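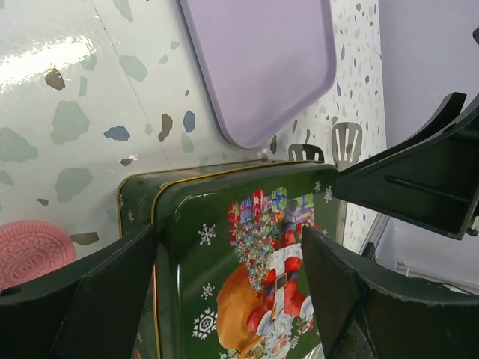

Kerstin Reuter wrote in after my last post to say that a shared playlist isn't radio, because you can see what's coming next. I had called the Lokia playlist "our own little station" and she didn't care for that. I've thought about it since and she has a point.

For anyone new, Lokia is the name of a music swap I'm in with four other people. Each week one of us picks an album and the rest of us listen to it, all the way through, no skipping. Then we write a few lines. It started in July on a mailing list and it's still on a mailing list, which suits me fine. I sit in front of enough software at work.

So far the picks have been all over the place. Joscha Seidel gave us a live record of organ music that runs 16 tracks and sounds like it was taped from the back pew. I liked the first half. Anneliese Thiele chose a band called Plivwood that I'd never heard of, two guitars and a drummer, and I've played that one every morning on the bus. Arnout Groen picked something electronic with very long songs. I got through it, but I was doing dishes for most of it and I told him so. 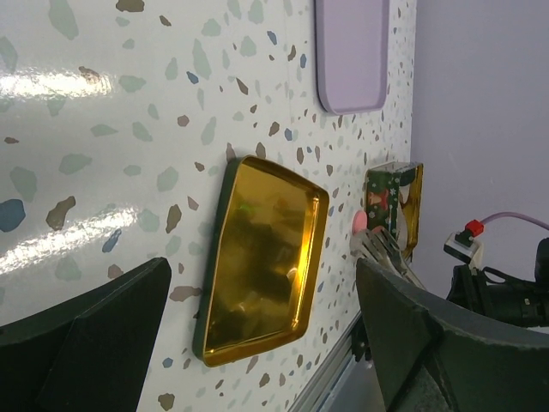 My own pick was an old Harms album, the one with the train on the cover. I bought it used when I was 16 and hadn't played it in years. Side two is weaker than I remembered. The singing is still good, and there's a bass part in the third song that I used to try to learn. Elfriede Hellwig wrote back that the drums were too loud. They are.

The main thing I've noticed is that I listen differently when I know I'll have to write something down. With my own collection I put a record on and then start reading email. According to the player on my computer I have 725 albums, and I'd guess I know a small part of them well. Having one assigned album and a deadline helps. I take the headphones into the kitchen, sit down, and give it 40 minutes.

Back to Kerstin's complaint. What I miss from radio is the person between the songs. When I was in school there was an evening show from Zundetdale where the host would talk for a minute about where he'd found a record, or just about the weather, and then play three things in a row with no breaks. I taped a lot of those shows. The tapes are in a box at my parents' house and most of them have no labels.

Joscha has offered to record short introductions for the next few picks, 30 seconds each. I said I'd do mine too if he goes first.
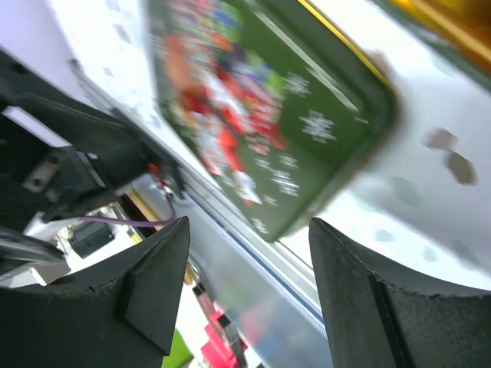 What I'm listening to this week

Anneliese's second pick, a solo piano record. Very quiet. I have to turn the fridge side of the kitchen off my list of listening spots for this one.

The Plivwood album again, mostly the first four songs.

One of the long electronic pieces from Arnout's pick, which I'm trying a second time with the dishes already done.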